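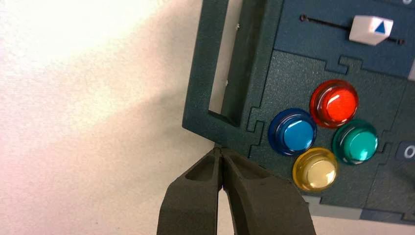 Notas del ponente – Panel de mandos Clonder: botones, deslizador y juntas
Viernes 13 de febrero
Sala Fandero, segunda sesión de la mañana

Diapositiva 1. Título
Saludo breve. Indicar que la charla trata del panel frontal y que la electrónica queda para el taller de la tarde. Las preguntas se recogen al final de cada bloque.

Diapositiva 2. Punto de partida
El panel sirve de banco de pruebas para mandos manuales: pulsar, deslizar, localizar un control por color o por posición. Los requisitos de Nosska pedían superficie mate, módulos separables y ningún control que exigiera leer texto para identificarlo. El último punto se cumple en los botones y en el deslizador.

Diapositiva 3. Superficie y juntas
Acabado gris verdoso oscuro, de textura fina. Los tramos encajan entre sí con uniones de tipo puzle. Explicar la ventaja: un módulo dañado se sustituye sin desmontar el conjunto. Explicar también el coste – la tolerancia de la junta se acumula de un tramo al siguiente, y en el montaje Stan hubo que rehacer 2 módulos porque el último no cerraba.
Si preguntan por pintura: el mate se eligió por los reflejos. El brillo queda limitado a las cúpulas de los botones.

Diapositiva 4. Los botones
Cuatro pulsadores redondos de tipo arcade, en rombo. Rojo arriba, azul a la izquierda, verde a la derecha, amarillo abajo. El azul queda un poco más bajo que el rojo; conviene decirlo, porque el rombo del plano es simétrico y el del panel visto en ángulo no lo parece.
Tapas translúcidas con aro a juego. En el azul, el centro tira a cian y el aro es más oscuro. El amarillo bajo luz directa se aclara casi hasta el crema. Es el color que peor se comporta en las pruebas de identificación y el primero que cambiaríamos.
Ensayo de referencia: 1131 pulsaciones registradas en la serie de Fandero. En 42 el participante pulsó un botón contiguo al indicado. No dar porcentaje por color, la muestra no lo admite.
Pausa para preguntas.

Diapositiva 5. El deslizador
Va en un tramo de tono algo más azulado, por encima de los botones. Ranura negra estrecha, con un punto circular negro en cada extremo. Pomo blanco facetado, de contorno parecido a un pentágono, con un triángulo azul que apunta hacia arriba.
Comentar dos cosas. Primera, el triángulo: varios participantes lo interpretaron como orden de mover el pomo hacia arriba, cuando el recorrido sigue la ranura. Propuesta para la revisión siguiente: quitarlo o sustituirlo por una línea perpendicular a la ranura. Segunda, el contraste: blanco sobre fondo oscuro se localiza sin dificultad, y por eso el pomo no se toca.
Ensayo: 524 desplazamientos completos de extremo a extremo. Sin atascos anotados en el cuaderno.

Diapositiva 6. Lateral izquierdo
Prolongación en forma de marco grueso con abertura rectangular en el centro. Una tira vertical estrecha recorre el lado derecho de la abertura. Quien monte el panel en otra mesa debe medir el hueco antes de fijar nada – el plano antiguo lo daba cerrado.

Diapositiva 7. Pendientes
Revisar el tono del amarillo.
Decidir sobre el triángulo del pomo.
Medir de nuevo las juntas del montaje Stan.
Actualizar el plano con la abertura lateral.
Repetir la serie de botones con la luz de techo apagada.

Diapositiva 8. Preguntas
Si sobra tiempo, volver a la diapositiva 4. Si falta, saltar la 6 y remitir al plano impreso que hay en la mesa de la entrada.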